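Been meaning to write up the two-arm bench properly. It's in the shared workshop at Ondton, on the back wall by the bandsaw, and people keep asking the same things when they come past for the glue. Long thread, mostly about mistakes.

The idea was two small arms on one table that could do jobs together. I already had one arm on a plank at home, clamped down with two G-clamps. It walked. Every quick move shifted the base a hair, and after an evening of that nothing was where the software thought it was.

So the first job was the mounting. I got a length of aluminium rail and ran it across the front edge of the table, one arm bolted at each end. The two bases can't move relative to each other now, and that fixed more problems than any code I've written.

I cut the rail too short the first time. The saw at Ondton has a stop you set by hand and I read the wrong side of it. The offcut is now the workshop's door wedge.

The table is a plain white top, 1,000 mm across. I wanted 600 deep and got 600 deep, and I'd go deeper if I did it again. The arms fold up on themselves when they work close in, and the elbows end up in places you don't want elbows.

Walls next. There's a panel at the back and one down each side, all pale. The side ones splay out towards the front so the arms have somewhere to swing. First version had them at a straight 90 degrees and the left arm hit its wall on day one. Small dent, still there if you know where to look, on the panel I took off and turned into a shelf.

The walls are for the cameras. Before they went up, the view behind the table was whatever was going on in the workshop: someone's bike, a coat, the bandsaw. The arms would do a job fine in the evening and badly the next morning. Plain walls, same light, far fewer surprises.

Software is called Skillow, which is my own pile of Python with a name on it so I can swear at it properly. It does three things: it records me moving the arms by hand, it plays that back, and it trains a small model on the recordings. The third part is the slow part.

How the recording works: there's a second pair of arms, no motors doing any lifting, that I hold and move. The pair on the table copies them. I do the job over and over with things in slightly different places. When I've got enough, it trains overnight on the old desktop under the stairs at home.

"Enough" is the bit people ask about. For putting a block in a tray it learned from far fewer than I expected. For anything soft or fiddly it wanted a lot more. I've got 2,000 recordings on the drive now across every job, and a fair share of those are me dropping things.

Cables were a whole month. The motor leads run along the outside of each arm, and on the first build I pulled them tight because it looked neater. Looks neat, snaps a connector. You want a loop of slack at the elbow so the joint can fold fully without tugging.

Then I left too much slack and the gripper caught its own cable on the way down. So there's a right amount. I found it by moving each joint to both ends by hand with the power off and watching the lead the whole way. Do that before you power up. I didn't, and it cost me a wrist motor.

Current job is the tree. I wanted something with two arms, awkward shapes and a clear result at the end, so it's a little artificial Christmas tree and some ornaments, with a pink basket to the right of the tree. Yes, I know it's February. The tree was cheap because it's February. 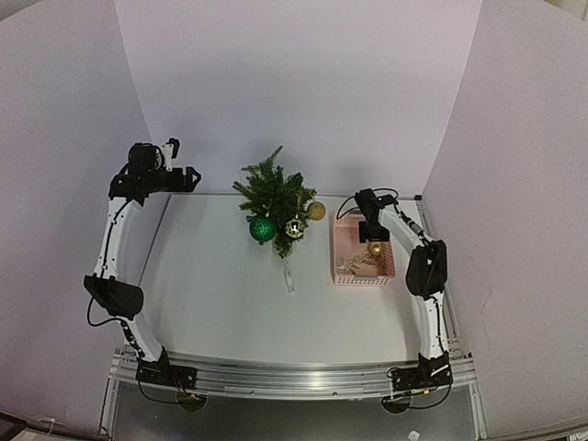
Masanja asked under the last post why I don't just bolt the tree to the table and save myself the bother, as a real tree wouldn't be sliding about on a slick top either.

Fair question. I tried it bolted. The arms learned one exact tree in one exact spot and were hopeless the moment I turned it. With it standing free in its clear holder I can shift it between recordings, and the model has to look for the branch.

The needles are the hard part. They're spiky and they all look alike to a camera, so "where is a branch that will take a hook" is a harder question than it sounds. I bent a few tips upwards at the start to be kind to it. I've been bending them back one at a time.

Shiny ornaments are a nuisance as well. A bright highlight moves when the lamp moves, and early on the model was quite happy to reach for the highlight. I've put a sheet of baking paper over the lamp. Matt ones are much easier. If you're buying for this, buy matt.

Basket: the mesh sides catch fingertips. If the gripper comes down near an edge it can hook the basket and take it for a ride. I've taught it by example to come straight down from above and go straight back up, nothing clever. Slower, but the basket stays put.

The grippers themselves are the stock two-finger kind. I printed new fingers with a softer pad on the inside, because the originals were hard plastic and a round ball shot out of them like a wet pip. Third set of fingers now. First set was too thick to get in between branches, second set was too bendy.

Where it's up to: picking out of the basket is decent. Hanging is not. It gets the ornament to the tree and then dithers, going in and backing out, and sometimes lets go a bit early. I think my own recordings are to blame. I dither too when I'm doing it through the arms, and it has copied me faithfully.

So I'm redoing the hanging ones from scratch and binning any where I hesitated. It's dull work. I do it in batches with the radio on and stop when I notice I'm getting sloppy.

Power, as two people have asked: one supply per arm, each with its own switch, plus one big stop button that cuts both. Put the button where your free hand is. Mine was on the far side of the table for a while and I had to reach across a moving arm to get to it, so please learn from that.

Noise: not bad. A bit of whine when they hold a pose with the arm stretched out. They get warm doing that as well, so the rest position is tucked in and low. I added a timer that sends them there if I wander off for tea.

Cost: I'm not going to give a total because I've lost track, and half of it was swapped for other things at Ondton. The arms were most of it. The rail, top and panels were cheap. The screws were somehow not cheap.

If you're building one, I'd do it in this order. Table and rail first, get the bases solid. Then walls and light. Then cables, with slack. Cameras last, and once they're placed, draw round the feet in pencil, because somebody will knock one.

Somebody did knock one. I lost 600 recordings' worth of confidence in my own setup before I spotted it was pointing at the wrong corner. The pencil lines went on that same night.

The files for the fingers and the side panel brackets are going up under the name Rustulska, same as my other bits. The brackets are fine as they are. The fingers will probably change again, so don't print a big batch.

Next post will be either the hanging working or a new set of fingers. I've got the filament in, so my money's on the fingers.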